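Print this page | E-mail this story

Talking small cells and tall towers with Orysia Shevchuk

19 February 2019

By Bhupendra Gautam

I'd been trying to get Orysia Shevchuk on the phone since June, and when I finally did she was eating soup in a parked van. She runs field operations at Fotetitz, a wireless outfit that sells home internet to places the big carriers drive past on the way to somewhere else. "You've got me until the soup's gone," she said. We talked for nearly two hours, so I guess it was a big bowl.

Fotetitz has 17 towers up so far and wants more. I asked the obvious thing first: with everybody shouting about 5G, why is she still bolting fixed wireless gear onto grain elevators?

"Because people out here want to pay a bill online without it timing out," she told me. "I love the new stuff, I read all of it. But the high bands go a few blocks and then a tree gets in the way. My customers have a lot of trees."

The elevator thing is real, by the way! Their site at Rokach sits 200 feet up on one, and she climbed it herself the first winter. I asked what that was like and she laughed at me.

"Cold. You drop one connector and that's your morning. I dropped two."

Rokach now serves 440 homes off that one structure, and that's where our talk got a little more serious. In the evenings it slows down. She didn't try to dodge it, which I appreciated (I've done this long enough to know what dodging sounds like). The radios are fine, she said, and the trouble is the backhaul, the link that carries all that traffic from the tower to the rest of the world. Theirs is a microwave hop to Yurchenko, and it was sized for a lot fewer households streaming a lot less TV.

"We sold it too well. I'd go back and put in the bigger dish, and I'd fight harder for the money."
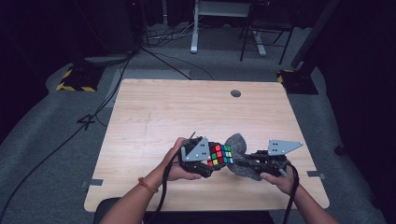
Hand-held grippers and a Rubik's cube over a wooden tabletop.

So is fiber coming to Yurchenko or not? I've heard yes and no from different people, sometimes in the same week. Shevchuk says the route is drawn and most of the permits are in, with one railroad crossing left to settle. She wouldn't give me a date. I pushed, she went quiet, I heard the spoon again, and then she said, "Ask me when the railroad calls back."

I also wanted to hear about Istance, the scheduling software her team has been writing in-house. It decides which homes get airtime on the shared channel and when. I'd assumed it would be the dull part of the interview, and it was the part she talked about fastest. The old setup let one guy with a giant game download hog the sector. Istance spreads things out every few milliseconds so a video call down the road doesn't freeze up.

"My mother was the first tester," she said. "She called me 13 times the first day. By the end of that week she'd quit calling, so we shipped it."

I asked if they'd sell it to other small providers. Maybe, she said, once somebody writes a manual. At the moment the manual is her and a guy who's on vacation.

We got onto pricing, and whether there'd be data caps. No caps this year. She wouldn't promise anything past that and I didn't really expect her to. She does want to bring the install fee down, and thinks a lighter roof mount would help, one that a single tech can put up without a second truck coming out.

Then her other phone started ringing. A customer's dish had shifted in the wind and she was the closest one to it. "Okay, soup's gone," she said, and I heard the van start.

Share 17 | Comments (13)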